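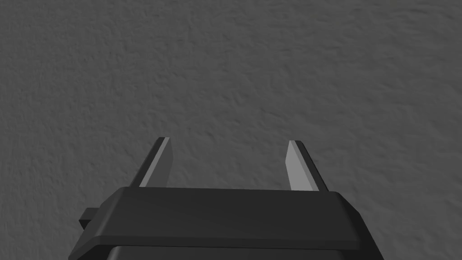 How Does a Robot Practice Before It Has a Body?

By Consuelo Becerra

Quick question! When you learned to ride a bike, how many times did you fall off? A robot learning to pick things up messes up too, and a lot more than you did. It squeezes too early. It misses. It bonks its fingers on the table. Real robot fingers cost a lot of money to fix, so the people at Kesel let their robot do its early practice inside a computer.

The hand at the top of this page is made of numbers. So is the bumpy gray surface past its fingertips. A computer drew them both, a bit like it draws a video game. This kind of pretend world is called a simulation (say it: sim-yoo-LAY-shun).

Why are we looking from behind the hand?

Because the robot does! Programmers can put a pretend camera anywhere they like. They could stick it on the ceiling or under the floor. Putting one behind the hand is really handy (sorry), since the fingers point away from you and you can see what's between them. Right now it's just gray. The jaws are wide open and they aren't holding a thing.

You know that's a gap. You knew it in less than a second. But a computer gets a picture as a giant grid of numbers, one small bunch for each dot of color. Dark dots get low numbers and bright dots get high ones. The part of the software that turns those numbers into ideas like "finger" and "floor" and "gap" is called perception.

Try it yourself: look at the two fingers again. See how the inside of each one is lighter than the outside? Clues like that can help a program work out where one part stops and another begins.

The planner and the controller

Once the robot has some idea of what's in front of it, two more pieces of software get to work.

The planner decides where the hand should go. Let's say we drop a pretend block into the world. The planner might come up with this:

1. Move until the hand is over the block.
2. Open the fingers.
3. Go down.
4. Close the fingers.
5. Lift.

Easy, right? But "go down" isn't enough for a motor. How far? How fast? That's a job for the controller. It checks where the hand is, checks where the plan says it should be, and gives a little push to close the difference. Then it checks again. And again! The controller at Kesel does this 470 times every second. You can't even blink that fast.

Dinesh Kushwaha wrote most of that controller, and he told me his first version shook like a wet dog. It kept pushing too hard one way and then too hard the other way. He fixed it by making the pushes smaller as the hand got close — the same thing you do when you set down a very full glass of milk.

Practice, practice, practice

Now for my favorite part. In a simulation you can copy the whole world! Kesel runs 32 worlds side by side, all at once, each with its own hand. You can also press reset. If a block rolls off into nowhere, poof, the program puts it back and the hand tries again.

Marisol Cisneros is in charge of making the worlds different from each other. She changes the light. She makes the blocks heavier or more slippery. She has 8 kinds of floor, and some of them are pretty ugly. If a robot only ever practiced on one floor, it might get very confused by your kitchen.

When the team tried a new grabbing program in March, it dropped the block 231 times before it got a good grip. Marisol got up and made a sandwich while it worked. A real arm would have needed somebody standing there picking up blocks all day long.

Does it work in the real world?

Sometimes! Real blocks are dusty and real motors get warm, and a pretend world leaves some of that out. Engineers call the difference the reality gap. So after the computer practice comes slow, careful practice with a real arm, and usually a few more fixes to the code.

Words to know

Simulation: a pretend world run by a computer
Perception: working out what's there from camera numbers
Planner: picks the moves
Controller: makes the moves happen, bit by bit

Comments (3)

Benjamín Cáceres
Read this with my third graders. They now want to know if the pretend robot can feel it when it bonks the table. I said I'd ask.

Consuelo Becerra
Great question! It doesn't feel anything, but the program can work out how hard the bump was and save it as a number.

Idrisa Rugemalira
My daughter made her brother be the robot and she was the planner. He walked into the couch. More like this please!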